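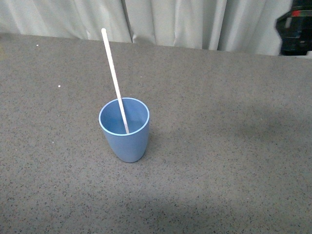
Blue cup with thin white stick, gray speckled table.

Storage of stirrers at a shared beverage table
Posted by Dridureck, 2019-11-01

Our office maintains a self-service coffee table for the staff of two departments. Stirrers are at present placed upright in a plain plastic cup. Several employees have asked whether this arrangement is acceptable, or whether wrapped stirrers should be purchased. Guidance from members who manage similar facilities would be appreciated.

Ayman Haddadin
An upright cup is acceptable for a small office, provided that it is reserved for unused stirrers and is washed on a fixed schedule. At our site the cups are washed every 4 days. A separate container should be provided for used stirrers and should be clearly labeled. We adopted this arrangement in September and have received no complaints.

Orkov
Wrapped ones. We order 310 per box and it lasts.

Gautier
Please consult your building's food service policy before making a purchase. The cup should be emptied completely before it is refilled, so that older stirrers do not remain at the bottom.

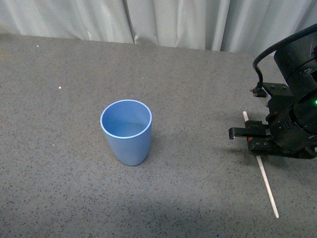 May the same cup be used for drinking once it has been washed?
It may, but a cup assigned to stirrers is best kept for that purpose only.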